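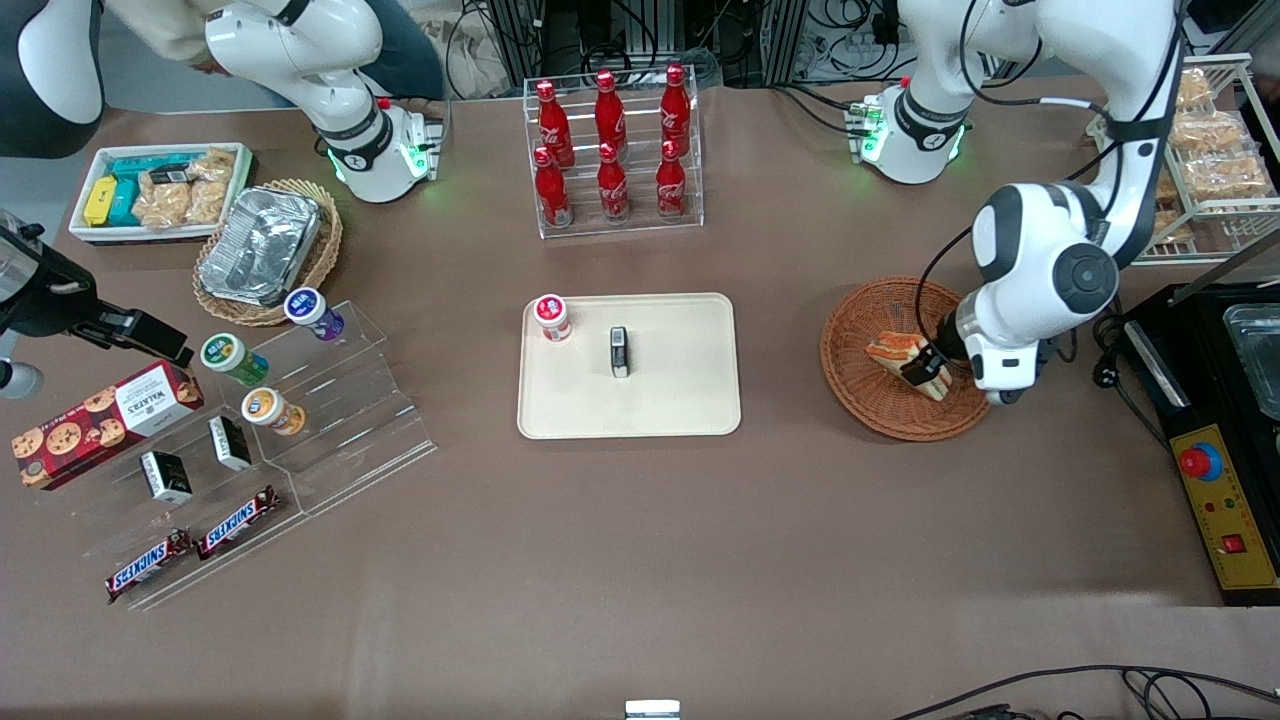

Can I swap Dankwa for Turkska in a crochet blanket?

I'm halfway through planning a ripple throw and the pattern calls for Turkska worsted, 1,000 yards. My shop only has Dankwa, and it's so soft I could squeal! The label says worsted too. Will it work, or will my ripples go floppy? I'd love to cast off the planning and start Thursday.

stitchypam

Amr Zaki
Oh, do it! I made a baby blanket in Dankwa and I adore it. It has a bit more drape, so I went down one hook size and the ripples stayed lovely and crisp. Make a swatch two repeats wide, wash it the way you'll wash the throw, then measure. Mine grew a little in the wash (only lengthwise, strangely). Buy all your skeins from one dye lot if you can, plus a spare for the border!

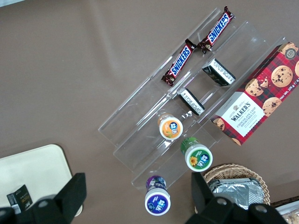
woolly_jen
Love Dankwa!! The green is gorgeous. Never tried it for ripples though, sorry.

hookandhum
Check the yards per skein before you pay, worsted labels vary a lot. I used 839 yards on a ripple throw in Wotero and had enough left for a hat, so 1,000 sounds comfy for a lap size. Please post it when it's done!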